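About Sombatkul

We write house rules for robots that share space with people, and we love doing it! Sombatkul started when Roscoe Okafor, then running a small test room in Peruldale, got tired of reading safety binders that said a great deal about fences and hardly anything about what to do on an ordinary morning. He typed up two pages of his own and taped them to the door. Shops nearby asked for copies, then for changes, then for somebody to come over and explain them.

Today our rule sets are in use at 169 benches, from the teaching rooms at Busisside to one-table workshops where the owner does everything. They're short, they're in plain words, and every one of them was tried on a real table before it went out the door (a few went back for a rewrite more than once).

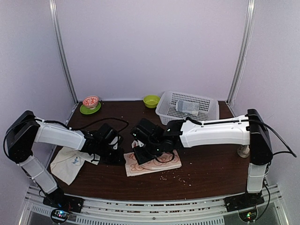
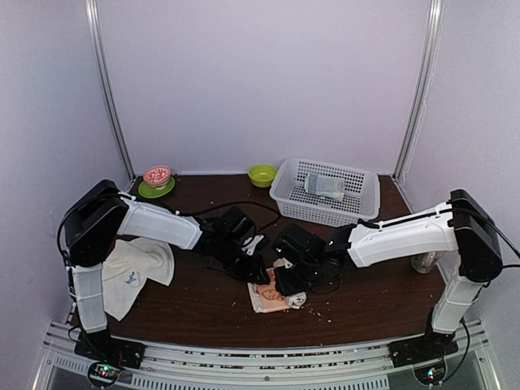
Good practice for a two-arm bench begins with the space the arms share. Our rule is that the middle belongs to one arm at a time unless the task has been written for both, and the written task has to say which arm lets go first. Cables get their own line on the check sheet. On a bench where they arch over the grippers, as they do on this one, we ask the operator to move each arm slowly through its full reach and watch the slack the whole way. Crumbs on the tabletop count too, so wiping down goes on the sheet between runs, with the arms parked and the power to the motors off. People laugh at that rule in training and then become very loyal to it.

We keep the full bench guide under 400 lines, and we're proud of that. Anything longer tends to live in a drawer. When a new rule comes in, we look hard for an old one it can replace, and the arguments over which one goes are some of the best afternoons we have.

The current edition came out on June 18, 2022. It has a new section on soft items like cloth and thin packets, where grip limits need to be set for the item and checked again whenever the item changes. The section on stop buttons was rewritten with help from the night crew at Conditz, who sent us 642 comments. We read them all and they were great!

We run open training days in Peruldale every July. Bring your own check sheet, even if it's a mess, and we'll go through it with you line by line.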